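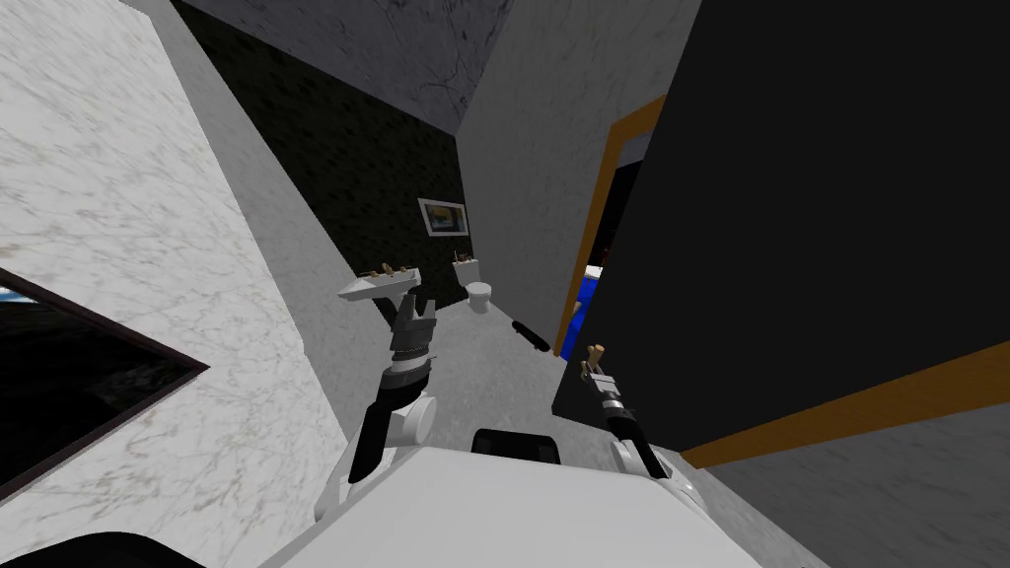
Ordering and fitting a garden room: your questions

By Hanne Thorlacius
Last updated: April

Do I need planning permission?
Most of our garden rooms are low enough to count as permitted development, but the rules are tighter if your house is listed or in a conservation area. Ask your local council before you pay a deposit. We can send you drawings to show them.

What base does the building need?
A flat, level concrete slab or a set of ground screws. Paving slabs laid on sand are fine for the smallest Favora shed but we won't put an insulated room on them. If you are having a slab poured by someone else, ask us for the base plan first. The slab should be the same size as the building footprint, as a wider one lets rain collect against the bottom rail.

How much space should I leave around it?
Leave at least 300 mm on every side. You will need more than that behind the building if you want to get in and treat the cladding.

What is the difference between the Favora and the Batarach?
The Favora is a single-skin timber building for storage and workshops. The Batarach has insulated walls, floor and roof and can be used all year. It also comes with double glazing as standard. You can't upgrade a Favora to a Batarach later.

Can I have a shower room or toilet in it?
Yes, in the two larger Batarach sizes. We build the partition and leave the floor open for the waste pipe. Plumbing and drainage are not in our price and will need building regulations approval, so speak to your plumber before you settle on where the partition goes. Moving it after the panels are cut costs extra.

Who does the electrics?
You can use your own registered electrician or ask us to book one. The armoured cable from the house is quoted separately, once we know the length of the run.

How long does it take?
Fitting takes 2 days for a Favora and 4 for most Batarach rooms. Lead times change through the year, and your order confirmation gives the current one.

How much is the deposit?
£2,000 on any Batarach. Favora sheds are paid for in full when you order.

Can I change my order?
Door and window positions can be changed until you sign the final drawing. Email Aslak Ekström in the drawing office and quote your order number.

Do you take away the old shed?
Only if it was on the quote. We don't remove asbestos roofing.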